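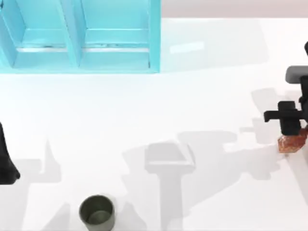

Simulated bimanual setup: cabinet at the back, cup near the front edge, right gripper at the bread-like block.

Sim success rate drops when shadows are turned on
Posted by Eilif Bakke

I train a two-arm policy on rendered demos in Trelow. Training set is 2049 episodes with shadows off. Evaluation is 101 rollouts per checkpoint. With shadows off the policy completes 50 of them. With shadows on, same seeds, it completes almost none, and the right arm tends to stop short of the object. Object poses and physics are identical. Is this a known effect or should I suspect the renderer?

Mirjana Ristić
Known effect. On a plain white table the arm shadow is one of the strongest edges the encoder gets, and yours reaches from the right gripper to the front edge beside the cup. Replay the stored actions open loop with shadows on. If the replays succeed, physics is fine and the gap is visual. Then re-render the existing demos with the light position randomized per episode — you do not need to collect new ones. We did this on 1857 episodes and recovered most of the loss. Keep a fraction with shadows off. Report both conditions separately, with the same seeds.

Steketard
had the same thing, switched to a gray table and it got better. didn't measure it properly. also check your exposure, the glare next to the cabinet looks strong

Eilif Bakke
Open-loop replays succeed, so it is visual. Re-rendering now, will post both numbers Thursday.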